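Sostel Flat Work Surface, Matte Gray
By the Dornik equipment desk
Oct 23, 2022
2 min read
378 shares | 30 comments

The Sostel is a flat work surface for sorting, layout and light assembly. The matte finish keeps glare low under overhead lamps. Item no. 3024. Supplied by Greko.

Finish: matte, medium gray
Texture: smooth
Edge: square, unbanded
Mounting: four screws from below, not included

Marking out work zones

Painter's tape is the recommended marking material. Permanent marker stains the finish and should not be used.

1. Wipe the surface with a damp cloth and let it dry.
2. Lay the first strip from front to back. It can sit off center if one zone needs more room.
3. Lay the second strip across the first and press down at the crossing. Two strips give four zones, which do not have to be equal.
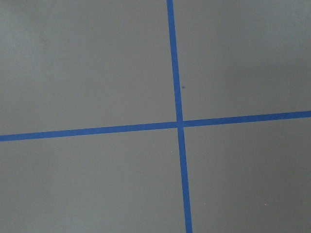 4. To remove, pull each strip back slowly at a low angle. Replace tape every 30 days.

Care

Use mild soap and water. Do not use abrasive pads or solvent cleaners, which polish the matte finish unevenly.

2 comments awaiting review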